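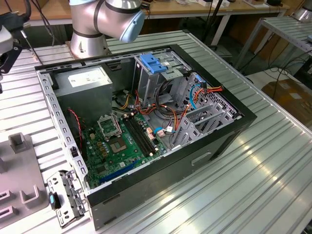

Gwawr Lougher

Old desktop teardown: frequently asked questions

These are the questions that arrive at the Grendent parts desk by email, by phone, and on the backs of envelopes taped to computers left by our door. I have tidied up the spelling and removed the swearing, some of which was mine.

I have an old tower in the closet. Is any of it worth anything?

A little. The metal is worth something by weight, the drives might be worth something to someone with an older machine, and the case may be worth something to a person with a sentimental streak and a large desk. If you were hoping to pay for a vacation, I would plan a vacation to the end of the driveway.

The better reason to take one apart is that sorted parts are easier to reuse and easier to recycle than one big box with everything still in it. Also it's pleasant. I have been doing it for years and still like the moment when the side panel comes off.

What do I need to do before I open it?

Copy off anything you want to keep. Then do it again onto something else, because the first copy will turn out to be a folder of shortcuts. Shut the computer down, switch off the power supply at the back if it has a switch, unplug it from the wall, and unplug everything else too. Press the power button once with the cord out. It drains some of what's left and gives you the satisfaction of pressing a button to no effect.

Touch bare metal on the case before you touch anything green. Do it again whenever you come back from the carpet.

Why do you lay the computer on its side?

So that gravity is on your team. With the tower standing up, every screw you loosen heads for the bottom of the case and hides under something. Lay it down with the open side facing up and you can see the whole interior at once: power supply in one corner, motherboard across the floor, drive cage over toward the front. Your dropped screws will still hide, but you'll have better light while you look for them.

Which side panel comes off?

Usually the one on the left as you face the front of the upright computer. If you take off a panel and find yourself looking at a blank sheet of metal, congratulations, you have opened the back of the motherboard tray. Put it down and try the other one.

Some panels have thumbscrews, some slide back after you press a latch, and some were evidently fitted by a person who never wanted to see them again. Slide before you pry.

How long does the whole job take?

Roughly 30 minutes if you know the model. An afternoon if you don't, and a weekend if you let a relative help. Osian Ellis holds our record for the slowest, having stopped midway to read the manual for a different computer.

What order should things come out in?

Ours goes like this:

Cables to the drives first, data and power both.
Then the drives, with any trays or brackets they sit in.
Memory and expansion cards.
The processor cooler, then the processor.
Main power cables, then the power supply.
The motherboard last.

You can change the order. People do, and then they call us.

There are too many cables. Which ones matter?

The colors help. In older desktops the power supply usually puts out a fat bundle of orange, yellow, red and black wires that splits up on the way to the drives. That is all power. The flat, narrow cables, often blue or red, are SATA data cables running between the board and a drive. Thin twisted pairs tend to belong to fans, lights and switches.

Pull on the plug. Pulling on the wires works once.

Many SATA cables have a small metal clip you need to squeeze. The big connector on the motherboard has a catch on one side, and it will behave as though it's welded in place until you find the catch, after which it will come out so fast you skin a knuckle on the case. We keep bandages next to the screwdrivers.

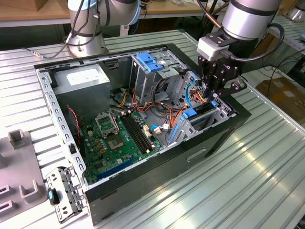

The drive cage deserves its own warning, so it gets its own questions.

What are the blue pieces for?

On a lot of business desktops, the blue plastic bits are the parts the manufacturer expects you to touch. Latches, tray handles, release tabs. It's a kind of treasure map drawn by an engineer. When a drive won't budge, look for something blue near it and try pressing, lifting or sliding that before you reach for the big screwdriver.

Not every company used the same color. Green turns up, and so does purple. If your case has no colored pieces at all, you are in screw country, and I'm sorry.

The latch is open and the drive still won't move.

Check the data cable. Then check the power cable, which you are certain you unplugged. Then look for a screw on the underside or the far side of the cage. Meinir Humphreys, who trains our new people, makes them say "what is still holding this?" out loud before they are allowed to pull. It sounds silly across a workshop on a Saturday. It has saved a fair number of latches.

If something old and plastic does snap, keep the pieces and write it on the bag. A broken latch is a nuisance. A broken latch with no note is somebody else's nuisance, and that person may know where you sit.

Should I leave the optical drive in?

Take it out. They're easier to store separately, they get asked for more than you'd think, and sometimes there's a disc in there. We have a shelf of those. It's mostly tax software and one very good wedding.

To open a tray with no power, straighten a paper clip and push it into the tiny hole on the front. Gently, and straight in.

Can I just give the hard drive away with the rest?

Please don't, unless you have wiped it, and "I dragged everything to the trash" isn't wiping. Use proper erasing software while the drive still works, or keep it and have it destroyed. We'll take a tower with no drive in it and think no less of you.

What's the metal flap in the middle of the motherboard?

That's the retention bracket for the processor socket. It hinges up so the chip can go in or come out, and it folds down to clamp the chip in place. There's a lever along the side that needs a firm push down and slightly out before it lets go.

With the processor out, treat the socket as the most delicate thing in the building. On many boards the contacts are very fine pins, and one stray fingertip or dropped screw can bend them beyond the reach of patience. If you want anyone to use that board again, fit the plastic cover that came with it. You threw it away years ago, so close the bracket and keep things off it.
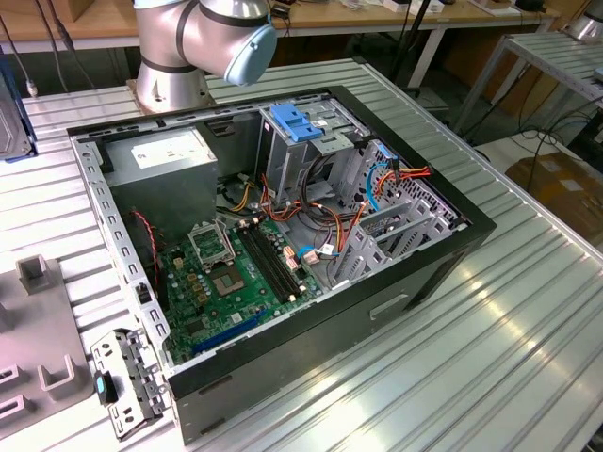

3 min read

More questions, mostly from people who already have the computer in pieces

Where should I put the parts as they come off?

On the table, in a row, in the order you removed them. Brackets too, especially brackets. A gray piece of metal with a few cutouts looks like nothing at all an hour later, and it will be the one part that stops the drive from fitting back in. Lay it near the part of the case it came from, and it will more or less explain itself.

Do not put parts in your lap. Do not put parts on the chair. Beca Pumphrey sat on a drive tray in February and we still bring it up.

How do you keep track of screws?

An egg carton. We own a very nice magnetic Flavska parts mat with little numbered squares, and everyone uses the egg carton. Computer screws come in coarse and fine threads that look identical until you force one into the wrong hole, so keep drive screws apart from case screws. If you finish with 13 in the carton and remember taking out more, tip the case gently and listen.

Can I take the power supply apart as well?

No. Take it out whole and leave it whole. There are capacitors inside that can hold a charge after the cord comes out, and nothing in there that you want. The label on the case has the ratings, and those are all the next owner needs.

The motherboard has no memory in it. Did someone rob me?

Probably you, in a previous year. Memory is the first thing people pull from an old machine, and empty slots are completely normal. A board without memory or a processor is still worth keeping as long as the sockets and slots are clean. Mark it "untested" and be truthful about it.

What do I use to get the dust out?

Short puffs of compressed air, outdoors, with the can upright. Hold the fan blades still with a finger. A soft, dry paintbrush is fine for the perforated metal, where the fluff likes to form a felt. Vacuum cleaners can build up static, so keep the household one for the floor, which will need it.

Will you talk me through it over the phone?

Yes, on extension 909, in the afternoon. You'll get Lleucu Kemeys, who is kinder than I am. Have the model number handy. "Black, quite heavy" has been tried.

Can I bring you a half-dismantled one?

You can, and most of them arrive that way. Put the loose parts in a box, tape the screws in a bag to the inside of the case, and tell us what you tried. Please don't reattach the side panel to be polite. We're only going to take it off again.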